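Tuning the grasp filter in Culov for small objects on a plain cloth

Culov ships with grasp defaults meant for boxes and bottles. On smaller items the planner tends to reject good candidates or choose a descent that clips a neighbour. The steps below cover the settings we change for pick-and-place into an open container. You need a calibrated fixed camera, a working Tivanine driver and the current planner package.

Step 1. Fit the table plane

Run the plane fit with the arm parked. White cloth gives few depth features, so raise the accumulation count to 15 clouds before fitting. Check that the residual stays under 2 mm. Folds and draped edges inflate it, so crop the region of interest to the flat part of the cloth. Save the result as table_plane.yaml.

Step 2. Segment the objects

Set cluster_min_points to 257. Lower values let specks and smudges through as objects. Higher values drop anything the size of a thumb. Colour is used only to label a cluster once geometry has accepted it. If two objects merge, reduce cluster_tolerance to 5 mm and segment again.

Mark the container by hand the first time. Woven walls return patchy depth and are often split into several clusters. Drita Stojanović's merge script handles this if you pass it the container's bounding box.

Step 3. Set the approach

Use a vertical approach for both spheres and upright cylinders. Set the pre-grasp pose above the rim of the container, so that one clearance height serves both the pick and the place. Load the scene in the viewer and compare it with the camera view before enabling motion.

The layout we tune against has a red cylinder standing on end, a green ball just behind it and a wicker basket to the right of the ball. The gripper points down over the gap between ball and basket.
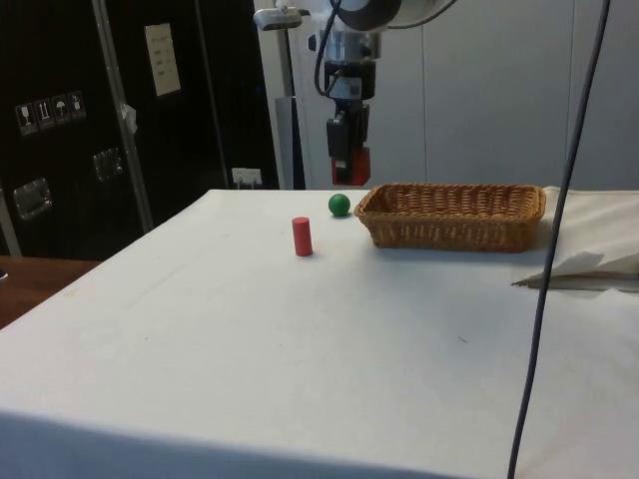 Step 4. Filter the candidates

Enable neighbour_check and set finger_margin to 5 mm. The check sweeps the open fingers along the approach and discards any candidate that touches another cluster. For a sphere, also set prefer_equator to true, otherwise the scorer favours shallow grasps near the top.

If every candidate is rejected, rotate the grasp about the vertical axis before reducing the margin.

Step 5. Dry run and log

Run the plan with execute set to false and read the rejection table. Entries marked PLANE mean the fingertips would pass below the fitted surface; go back to step 1. Entries marked CABLE come from the keep-out volumes, which have to be redrawn whenever the camera is moved.

Once the table is clean, execute at reduced speed and keep the log with the parameter file.

Maintained by Milagros Quispe. Last revised June 23, 2023.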